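Buy the Table Before You Buy the Arm

by Grażyna Kwiatkowski

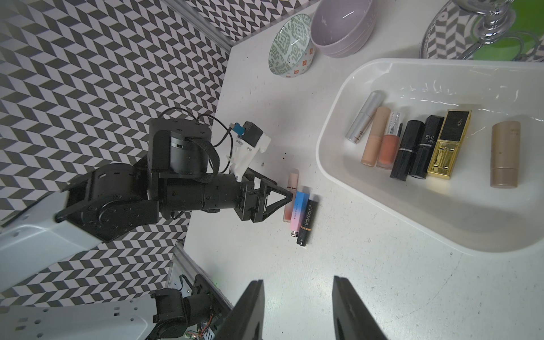 Every July, when the budget forms come around, I have the same discussion with the same kind of person. This person has seen a robot arm at a trade show or in a film from a supplier, and wants to write one line in the form: robot, one piece, with the price behind it. I was this person too, four years ago, so I do not say it with any superiority. I only want to explain why I think the one line is a mistake, and what I would write now.

I work at Caruvton, a small company that packs cosmetic sets for other brands. Lipsticks, glosses, little bottles of foundation, everything that goes into a gift box. We have small orders and many changes. One client wants 3,000 boxes, the next wants 400 and changes the colour of the cap in the middle. For a big automatic line we are too small, and for handwork only we are a bit too big. So an arm that picks up a tube and puts it in a tray sounds exactly right for us, and I still believe that it is. My complaint is with the way we pay for it.

When I made our first plan, I put almost all the money into the arm. I compared the reach, the payload, the speed, the repeatability. I made a spreadsheet with many colours. Then the arm came, and we had no money left for the fingers, the mounting, the tray, the light, the cables, or for the hours of the person who must make all of these things work together. The arm stood for some 4 months in the corner under a sheet. My manager was very polite about it, and this was worse than if he had shouted.

A lipstick looks like an easy object. It is small and hard, and it does not break when you drop it from a low height. But one is round and rolls away, the next is square, another has a metal cap that shines and confuses the sensor. Gloss tubes are often clear or pale, and a pale thing on a white table is hard for many vision systems. Some cases have ornaments, so the fingers hold them well on one side and badly on the other. A person who packs does not think about any of this. The hand turns a little and it is done. For the machine each of these differences costs an afternoon, and afternoons are money, even if there is no box for them in the form.

So my opinion is the following. If you have an amount to spend, spend less than half of it on the arm. I know that the suppliers do not like this sentence. One salesman from Plindik told me that a cheap arm is false economy, because the better one will still be good in ten years. Maybe he is right about the ten years. But a better arm with bad fingers drops the same tubes as a cheap arm with bad fingers, and it drops them from a more expensive height.

I would also buy the small things in large numbers. Fingers wear out, and you will want to try different shapes. A printed bracket costs very little, and you should expect to throw away the first five. Trays should be the same trays your people already use, because if the robot needs a special tray, somebody must fill the special tray, and you have moved the work to another table and paid for the transport. We ordered 24 plain plastic trays and I have never regretted it. The cables deserve their own line too. I wrote "cables, various" in the first plan and put a funny number behind it. In the second plan it was half a page.

Then there is the question of test pieces, which almost everybody forgets. You need real products to practise with, and you need them for a long time. The client does not want to give you sealed goods that will be scratched. In the second year I asked for money to buy 1,000 mixed items from closing shops and discount bins, any brand, any shape, the uglier the better. The finance department asked me if I was opening a beauty salon. But this box of cheap lipsticks taught us more than the demonstration at the supplier, where there is always one kind of bottle, always standing up, always in the same place.

I have heard the argument from the other side, and I want to be fair to it. My colleague at Skarkar bought a complete cell, with the arm, table, guarding, software and training in one price and one phone number to call. She says she sleeps well. If your product stays the same for years, I think she has chosen correctly and you should do as she did. For us the complete cell would be finished on the day it arrived, and our work is never finished in that way. In autumn there is a new cap.

My last point is about people, and here I am less sure of myself. We planned the hours of an outside engineer, but we did not plan the hours of our own packers, who had to come and show how they do it, again and again. They know which tube sticks to which one and which case you must take by the bottom. This year I have put their time in the budget under equipment. Accounting sent the form back and said that people are not equipment. I answered that without them the equipment is furniture, and I sent it again with the same number. I am still waiting for the answer, and in the meantime the Wilczyńska order needs a longer finger, so I have to go and fill in another form.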